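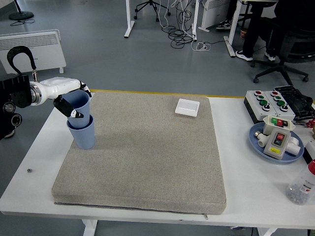 Marina Antoniadis asked, before the first item was opened, whether the group still meant to teach stacking by hand guiding as well as by remote control, or whether one of the two had been dropped without a decision. The chair replied that both were still in the plan and that the matter would be taken under item 3.

Present: Tiina Rautiainen (chair), Marina Antoniadis, Melina Bakalis, Dionysis Tzanetos
Apologies: Fatemeh Vahidi
Minutes: Melina Bakalis

1. Minutes of the previous meeting

Accepted with one correction. Under "Cup nesting", the name of the remote-control software should read Rovik, not Hirvonen. Hirvonen is the storage server.

2. Demonstrations recorded in April

Dionysis reported 966 demonstrations on the server. Of these, 561 are cup nesting, with one light blue cup placed inside another. The remainder are pick-and-place with small electrical parts and pipe fittings.

The cushion has been kept as the work surface for the nesting task. Dionysis said operators find it harder than the bare table, as the lower cup can lean when the upper one touches it. Marina asked that the surface be entered in the log for every session. At present it is entered only when the operator remembers.

Tiina asked how tilted entries are being labelled. Dionysis said that if the operator brings the upper cup in at an angle and then straightens it, the demonstration is kept as a normal one. If the gripper lets go while the cup is still tilted, it is marked "early release" and kept separately. Marina did not agree that the second group should be left out of training. Left open until Fatemeh can comment.

3. Hand guiding and remote control

Marina's question was taken here. She noted that the hand-guided demonstrations are smoother near the rim of the cup but show the operator's hand in many of the recordings. The remote-control ones are free of that, with more stopping and starting.

Dionysis said new operators take longer to learn the remote control. He has been giving each of them 90 minutes of practice before anything is saved, and would not like to see that shortened. Melina asked whether the practice could be done on the pipe fittings, leaving the cups for recorded work. Dionysis had no objection.

Agreed: cup nesting to be recorded by remote control only from now on. Hand guiding to continue for the switch parts until the next meeting, then be reviewed.

4. Gripper

Melina raised the grip on the cup rim. Some operators close the fingers over the rim and others take the cup around the ribbed part. The written instructions from the Bivisell project allow either. Tiina preferred to keep both in the data, provided the log says which was used. Agreed.

Marina asked for the closing force to be written down as well. Dionysis will check whether Rovik saves it already.

5. Table layout

Small items are being left on the cushion and table between sessions. Tiina asked whether the layout should be fixed. Dionysis would sooner it varied, but on purpose and from a list. Melina to draft 2 layouts for trial.

6. Other business

Hallex has asked to sit in on a recording session. No objection. Tiina to reply and propose a morning.

Actions
Dionysis: check Rovik for closing force; add surface and grip type to the log sheet.
Melina: draft layouts; correct previous minutes.
Marina: write to Fatemeh about the early release demonstrations.
Tiina: reply to Hallex.

Meeting closed at 11:40 am.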